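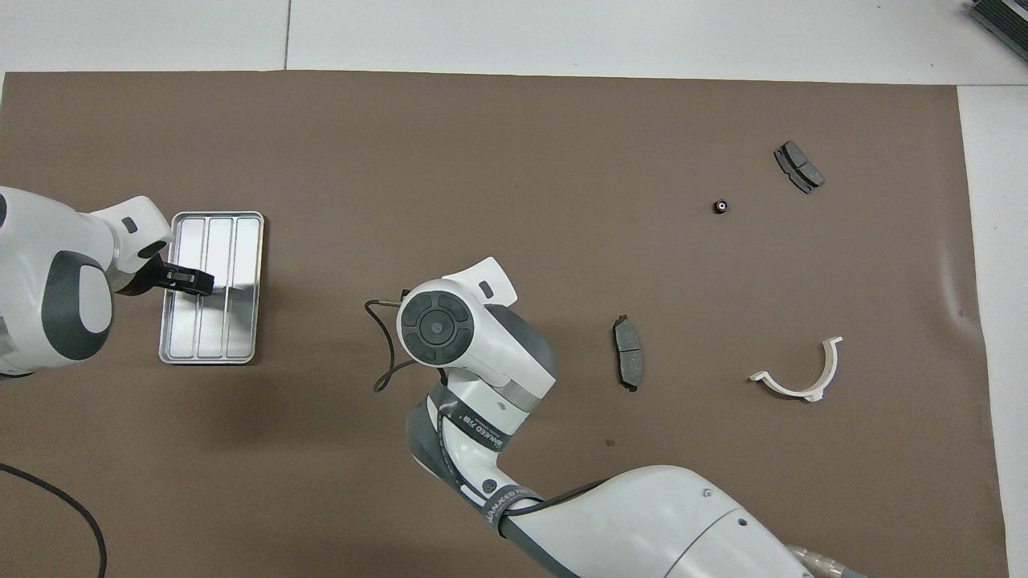
4.2 Who moves the closing price?

I'll start with the thing that bugged me most when I first looked at the Hegyi data. The closing auction there keeps getting bigger, and everyone I talked to had a theory about index funds. Fine, index funds matter. But when I split the auction orders by the time they came in, a lot of the size showed up in the last 20 seconds, and much of it was from accounts that hadn't traded all day.

My sample is 477 stocks over 100 trading days, ending in August. I dropped anything that was halted on the day, plus the Turnwood listings, which moved over from another venue partway through and have messy time stamps (I tried to fix them and gave up). Aranka Kocsis kindly shared her code for matching late orders to the next morning's open, and I've used it pretty much as she wrote it.

For each stock I take the last indicative price before the late window and compare it with the final auction price. Then I ask how much of that gap is gone by the open. In the big names, hardly any gap to begin with. In the small ones the gap is wide, and a good part of it reverses overnight, so I read it as price pressure and leave the word "information" out of it. Norbert Bodnár disagrees with me here – he thinks overnight news muddies the whole thing – and I've put his version of the test in the appendix so you can judge for yourself.

Figure 4 plots the gap against late order size, with one dot per stock. The slope is steeper for stocks that trade on both Flarnier and Zondow, and I didn't expect that at all! I figured a second venue would soak up some of the pressure. One guess is that Zondow shuts its book 14 minutes before the Hegyi auction ends, so anyone still holding a position has just one place left to go. I can't test that properly with what I have, because I only see Zondow trades and have no record of canceled orders.

4.3 Days with index changes

Rebalancing days need their own treatment, so I pulled them out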